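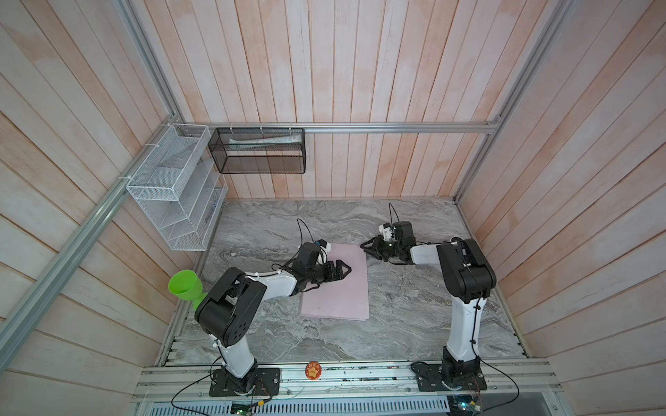
Notebook entry, March 23, 2018
Smoke and particulate monitoring, Zesthorpe valley station
Entered by Mayuree Limsakul

Purpose of this entry: to record the results of the collocation run between the Cordier optical particle counter and the Gusel filter sampler, and to set out what remains to be done before the September burn season.

Both instruments were placed on the roof platform at Zesthorpe with their inlets at the same height. The run covered 11 days. The Cordier unit logged hourly averages and the Gusel unit collected one filter per day. Filters were weighed before and after exposure under the usual procedure. The filter from day four was torn on removal and has been left out of the comparison.

On clear days the two instruments agreed well. During the prescribed burn on the Alska ridge they did not. The highest hourly value from the Cordier unit was 307 micrograms per cubic meter, recorded shortly after the wind turned to the east. The filter for the same day gave a daily mean well under the optical daily mean, and the optical unit read high by 34 percent. This is in line with what we expect from fresh wood smoke, where the particles are small and the factory calibration, which is based on road dust, does not apply.

Humidity must also be considered. Fog was present at the platform on two mornings and the optical readings rose each time with no matching gain in filter mass. The inlet heater was switched on for both mornings. Its set point was not written down at the time. Colleagues are asked to enter the set point in the log at every visit.

Correction: a single factor should not be applied to the full record. The proposal is to use one factor for smoke hours and another for background hours, with the division made on the ratio of the two smallest size bins. A draft of the calculation is in the shared folder under the station name. The cutoff value is still open and comments are requested.

Flow check on the Gusel pump at the close of the run: within tolerance. Leak check: passed on the second attempt, after the cassette gasket was reseated. The gasket is worn and a replacement has been ordered. The pump has nearly 300 hours on the present set of vanes.

Remaining work:
Repeat the run at the Alska ridge site, closer to the source.
Weigh the field blanks, still in the desiccator.
Reset the clock on the Cordier unit, which was left on standard time.
Send the corrected hourly file to the county air desk, marked preliminary.

The torn filter has been kept in its labeled dish, second shelf.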